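Two Arms and a Bag of Candy

The elective at Grostau Technical School begins at four in the afternoon, when the main building is already getting quiet. It has the official name of Applied Manipulation, but the students call it "the grocery class." The task for the whole term is to make two robot arms pack a shopping bag.

When I first heard this, I thought it was too easy for students in their final year. I can pack a bag while I talk on the phone. After one Thursday in the back of the lab, I changed my opinion. A bag has no fixed shape. It folds and leans, and its opening can close at the wrong moment. A packet of candy is also not a friendly object for a machine, because the contents move inside when the fingers close.

The students work in teams and share one cell. Every team must bring its own plan on paper: which arm takes care of the bag, which arm takes the packets, and in what order. Then one student drives the arms by hand from the control desk, and the others write down the problems. Only later does the team try to let the software do the same movements alone.

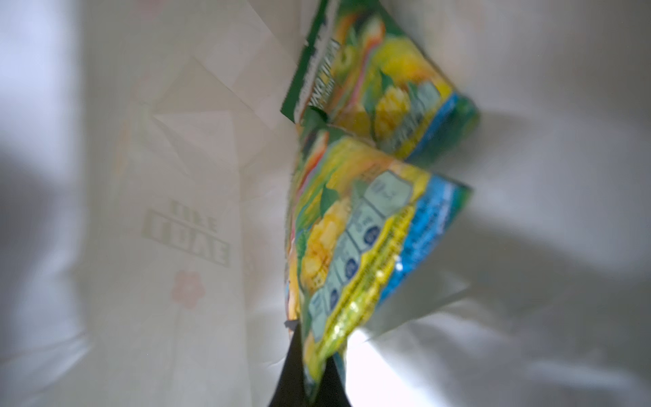
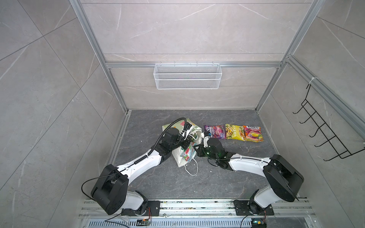
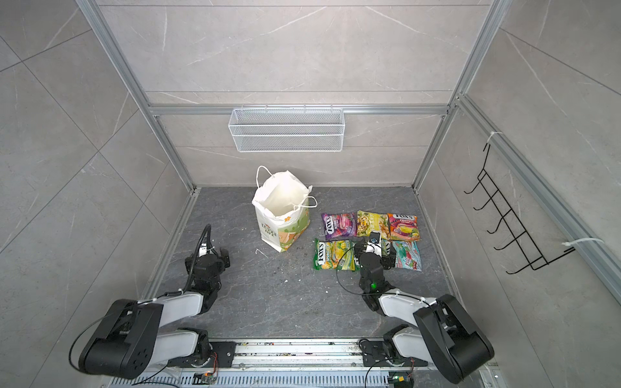

Shopping bags and snack packets in the shared cell, from the wrist and from outside.

The discussions are the best part of the afternoon. One team believed that the left arm should hold the bag by the handles the whole time. Another team wanted to let the bag stand by itself and keep the second arm free. They argued for a long time, politely but with a lot of drawing on the whiteboard, and the teacher did not help either side. She told me later that she has her own opinion and will keep it until the end of the term.

Each attempt is recorded and gets a short note from the team. The goal for the class is 1000 attempts before the school's open day in August, and the notes count for the grade as much as the attempts. I read a few pages of them. Some are very dry ("grip too high, repeat"), and some sound like letters of complaint to the bag.

The open day is also when the teams meet the Sedberg club, from the next town, for a friendly competition called the Amoah Cup. Each team has 80 points to win. A packet that goes into the bag gives points, a torn bag takes them away, and a packet on the floor outside the cell ends the round. The local firm Provasero pays for the prize, a voucher for parts. The Sedberg students won it last time, and in Grostau this is still a sensitive subject.

I asked the students what they learned that was not in the course plan. One said patience, and the others laughed at her — she had restarted the same run many times that day. Another said that he now looks at the cashiers in the supermarket with much more respect. He has started to pack his mother's groceries in a fixed order, heavy things first, and she has asked him to please stop explaining it.

At six the arms go back to their rest position and the lab is locked. The two teams were still arguing about the handles when they reached the bus stop.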